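Two months with the Carach hand grippers

I put off buying these for ages because I'd already blown most of the May budget on a Testa bench arm (lovely thing, still waiting on its power supply). But Vibeke Kragh kept raving about hers, so I ordered a pair from Plustano at $352 each and they landed on a Monday.
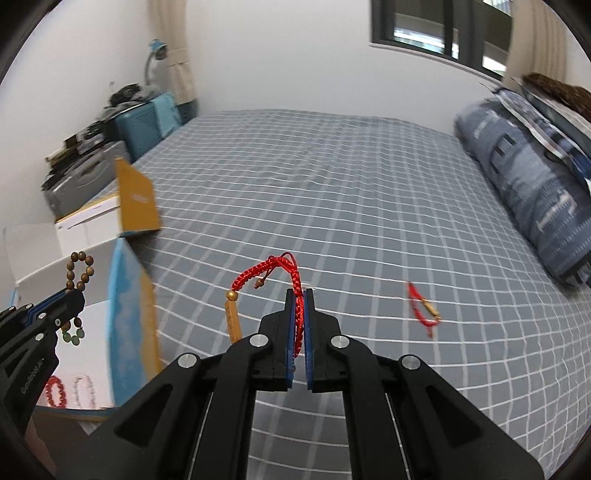
My budget line for gripper pads was zero, which was silly! Pads are what you'll keep paying for, so price them before anything else. I wanted grip on small, fiddly stuff, and a knotted red cord bracelet pinched upright between two dark blue pads is the sort of job I had in mind when I was planning all this. Spares are $28 a set and I've ordered five. The Tromska pair was cheaper at $281, but I couldn't find pads for it anywhere in Australia.
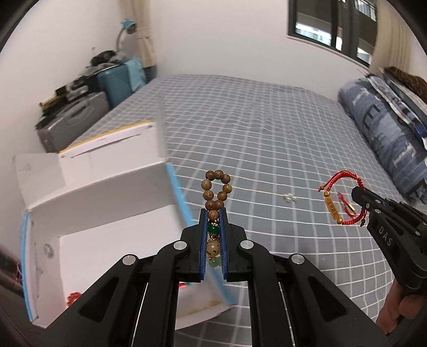 Should you buy two straight away or start with one?
Start with one if money's tight, and put the difference into spare pads and a decent case. I'd still budget for the second, though, as two-handed jobs turn up sooner than you'd think.

Four stars from me. I'd like a cheaper pad, please, Carach!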